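2002-05-12

Wax log, continued from the March pages.

Back on the leather dressing today after leaving it alone for most of the spring. The aim has not changed: a beeswax and oil dressing stiff enough to keep in a tin on a shelf through summer, soft enough to pick up on a rag without digging at it. The March batches were too greasy. Two of the test straps from then are still tacky when pressed with a thumb, and one has picked up lint from the drawer.

Started with the last of the Ralenik beeswax and opened the new block from Carrasco. They do not behave the same. The Ralenik melts clean and settles fast. The Carrasco is darker and leaves a fine brown sediment in the bottom of the pot, so it has to be strained or poured off slowly. Strained it through an old cotton shirt sleeve, which worked better than the paper filter. The paper clogs as soon as the wax cools a little, and then you stand there with a heat gun in one hand and a funnel in the other. Do not bother with paper again.

Batch A: 300 g neatsfoot oil, 90 g wax (Ralenik), no turpentine. Double boiler, low flame, wax in first. Oil went in once the wax was fully melted and it clouded right away, then cleared after a few minutes of stirring. Poured into tins. Set with a dip in the center but no cracks.

Batch B: same weights, Carrasco wax, strained. Took longer to clear. Smells more like honey, if anyone cares. Slightly grainy on top when set. I think the oil went in too cold. The bottle had been sitting on the floor by the door all night. Warm the oil next time – stand the bottle in a bucket of hot water while the wax is melting.

Batch C: as A, but with a spoonful of pine rosin ground up and added to the wax. The rosin did not want to go in. It sat in a lump and then strung out like taffy. Got it dissolved in the end but the pot needed solvent and a lot of rubbing to clean. The dressing came out noticeably harder and grabs at the cloth. Might be right for boot welts and wrong for everything else.

All three tried on offcuts of the Odon bridle leather, flesh side and grain side, one thin coat each, rubbed in by hand and left on the rack by the window. Offcuts are marked on the back with an awl: one dot for A, two for B, three for C. Please don't trim the corners off them.
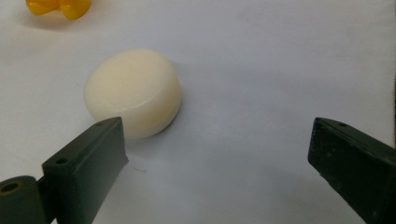 Left a note on the bench with the batch weights before lunch and found remarks penciled under it when I got back. Clerker bench thinks the wax share is still too low for summer, that anything under one part in three will sweat out of the leather in a hot car, and that the rosin is a waste of time unless the dressing is meant for stitching thread. Also asks why there is no tallow in any of them, seeing that the old shop recipe had it and nobody complained.

Fair on the wax. Batch A comes to a bit over one part in five by my arithmetic, counting the oil and wax together. I had been thinking of it as thirty percent, which is the wax against the oil alone. Will make a stiffer one. On tallow I disagree. The old recipe went rancid in the tin by the second winter, and I threw out most of a shelf of it. It also draws mice.

Checked the offcuts again before closing up. A has gone in evenly on the grain side and darkened it by a shade. B is about the same color with some white bloom in the creases, which wiped off with a dry cloth. C is sitting on the surface and shows finger marks. None of them had gone into the flesh side as far as I expected. I cut a sliver off each and the dark line stops well short of the middle.

Still to do:

Remake B with warm oil. Change nothing else, or we will not know what fixed it.

New batch D, one part wax to two parts oil by weight, Ralenik if any more comes in, otherwise Carrasco strained twice.

Heat test. Lay a strip from each batch on brown paper on top of the water heater and leave it overnight. Look for oil rings on the paper.

Flex test on the jig. The counter should go to 4000 without the grain cracking. The March strips quit well before that, but they were cut from the belly, so not a fair comparison.

Order tins. We are down to the dented ones, and the lids on those do not seat.

The small scale is drifting again. Zeroed it before every weighing today. It needs new feet or a flatter shelf.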